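Picking Up the Small Stuff

The Coltum hand gripper is made for recording delicate handling work that robots will later copy. Stimimel sells it in pairs, with two marker cubes on each tool. 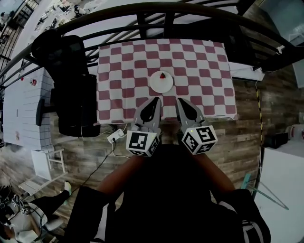

Do you need a robot to use it?
A pair of grippers and the recording software are enough to start.

Niall Mackay of Stimimel suggests soft fruit early on. A strawberry shows a heavy grip right away, and my first 20 tries were clumsy.
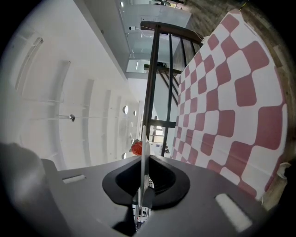 Price and support

A pair rents for $500 a month or sells for $1,000. Phone support closes at noon on Friday, too early for us. The handles got tiring by late afternoon.

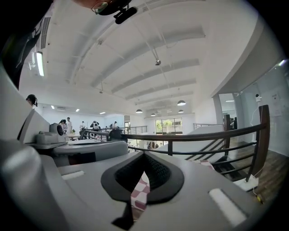
The Coltum's gray housing and black finger pad.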